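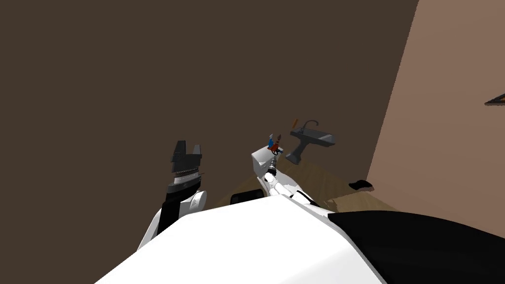
2023-05-03
By Mattes Dreßler

The household manipulation group at Prusatport finished its April round of simulator tests, and the results are good enough that we are changing how we train. The short version is that a policy trained with randomized camera height and tilt does better on small bathroom objects than one trained with a fixed camera, even when both are tested with the camera in its standard place.

We did not expect that last part. The randomization was added for a different reason. When we move a policy from one robot to another, the head camera never sits in quite the same spot, and a few degrees of tilt is enough to make the gripper close in front of an object or behind it. Hiro suggested varying the camera in simulation so the policy would stop relying on one fixed view of its own arms. The plan was to accept a small loss in normal conditions in return for fewer failures after a move.

The test task is simple to state. The robot stands in a bathroom with a pedestal sink. It has to pick up a named small object and put it where it is told to. The objects are narrow and often stand close together, so the robot has to choose the right one by color and then grip it without knocking over its neighbor. Rooms are kept plain on purpose. Wall and floor colors change between episodes, and a few unrelated items are dropped on the floor so that the policy does not learn to treat any dark shape as a target.

We ran 2,022 episodes across 8 room layouts, split evenly between the two policies. Both used the same network, the same demonstrations and the same amount of training time. The only difference was the camera setting during training. An episode counted as a success if the correct object ended up in the target area and nothing else in the target group had moved.

The randomized policy cut failed grasps by 23 percent compared with the fixed one. Most of the gain came from cases where the robot's own body covered part of the view. With a fixed camera, the policy seems to learn that the torso always fills the same part of the image, and it handles things near that edge badly. With a moving camera, the torso shows up in different places, and the policy has to work out where the arm is from the arm itself. That is our reading of the failures, and we have not yet run the test that would settle it. Yakubu is setting one up in which the torso is hidden from the rendered image completely. If the gap between the two policies closes, the explanation probably holds.

Some things did not improve. Picking the wrong color happened about as often with either policy, which suggests the problem sits in how the instruction is read. Both policies also still have trouble when two objects are almost touching. The usual failure is that the gripper comes in centered between them and closes on neither. We tried a slower approach speed, and it made no clear difference.

There is also a cost. Rendering with a new camera pose for every episode means we can no longer reuse stored images, and a full training run now takes nearly twice as long. For the larger rooms we may randomize only part of the data. Hiro is checking how small that part can be before the benefit goes away.

All of these numbers are from simulation. Contact between the fingers and light objects is still too forgiving in our simulator, and small things stay in the grip that would slip out of a real hand. We are keeping the two questions apart for now: whether the robot reaches the right place, which we trust the simulator to tell us, and whether it holds on, which we don't.

The next step is a run on hardware with the Kunden test bathroom, using the same task and the same scoring. The layouts and the scoring script are in the shared folder. Groups that want to try their own policy on the 8 layouts should use the new version of the script, as the old one counted an episode as a success when the object was still in the gripper at the end.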